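Tindall Loyalty Card Set

Adora Print & Post > Shop Counter > Loyalty Cards > Tindall

Product code: 751
Pack size: 100 cards, one self-inking stamp, one counter holder
Usually leaves us the next working day

If you run a café, a barber's, a dog groomer's or really any kind of place where people might come back next week if you gave them a little nudge, the Tindall set is the one we'd point you to first. We've been selling it longer than anything else on the site, and it's still the thing I find myself talking about when somebody rings up and says they've got a bit of money for advertising and haven't the faintest idea where to put it.

Most new shopkeepers go straight for leaflets and banners, and I do understand it, because a quiet shop is a worrying thing and you want to shout. But the people who have already found you are lovely customers to work on! They know where the door is, they know what you charge, and they liked you enough to buy something. A card in their purse with three stamps on it will bring a fair few of them back when they might otherwise have wandered into the place next door.

What you get

The cards are the same size as a bank card, so they sit properly in a wallet and don't get bent over at the corner. They're printed in full colour on the front with your name, address and logo, and on the back there's a grid of spaces for stamping. The back is left uncoated so the ink has something to sink into (we used a glossy board years ago and it was a smudgy nuisance, and I'm still sorry about it).

The stamp is self-inking and small enough to live in an apron pocket. You can choose from the shapes on the order form: cup, star, scissors, paw, leaf or a plain tick. If you'd like your own shape, send Callum Haworth a drawing and he'll tell you whether it will come out clearly at that size. Very thin lines tend to fill in, so keep it chunky.

The holder stands on the counter and takes 25 cards at a time. It has a slot at the back for a little notice. We put one in that says "Ask us for a card", and you're welcome to swap it for something in your own words.

Choosing your reward

You can have six, eight or ten spaces. For coffee and sandwiches, where people come in several times a week, ten is fine. For haircuts, go for six at the very most, as ten haircuts is the best part of a year for a lot of people and they'll have lost the card well before then. If you're still not sure, work out how often your regulars come in and pick a number they could fill in a couple of months.

Do please put the reward on the front in plain words. "Sixth cut half price" is perfectly clear. "Collect stamps for exciting offers" could mean anything, and customers have seen it too many times to get excited.

Getting the cards into people's hands

Give the first one out with a stamp already on it, or two if you're feeling generous. Hand it over with the change or the receipt and say what it's for. A holder full of cards is a help, but it's the person behind the till who does most of the work, so show the Saturday staff as well and let them know they're allowed to be kind about forgotten cards.

Shirley Bickerstaff, who looks after our repeat orders, suggests picking your quietest day and giving double stamps on it. Plenty of our customers do this on a Monday. You can have a line about it printed on the card at no extra cost, though if you think you might change the day, write it on the notice in the holder and leave the card alone.

Artwork

Send us a PDF if you have one. If all you have is a logo on your phone and a rough idea, that's quite all right too, and we'll lay it out and email you a proof. We don't print anything until you've said yes to it. Do check the telephone number, out loud if you can bear it.

Goes well with

Konarix window stickers, for letting people outside know you have a card scheme
Nunolov appointment cards, same board and same size, handy for salons
Spare ink pads for the Tindall stamp, sold singly

Customer ratings

1,518 ratings so far, and we read every comment that comes with them.

"Second order. The regulars complained when we ran out, so I suppose it's working. Paw stamp very popular with children."

"Nice thick card. The proof took two goes as I kept changing my mind about the green, and they were very patient with me."

"Would like the stamp in red ink please." 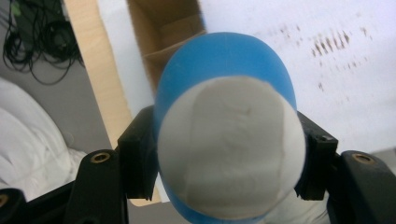

On the red ink, yes, we do have it now! Choose it from the drop-down when you order, or pick up a red pad on its own if you already have the stamp at home. Let the black pad run down a bit before you swap, and give the stamp a few goes on scrap paper first so the colours don't mix on somebody's card. If you get stuck, ring us before four and ask for Shirley or Callum.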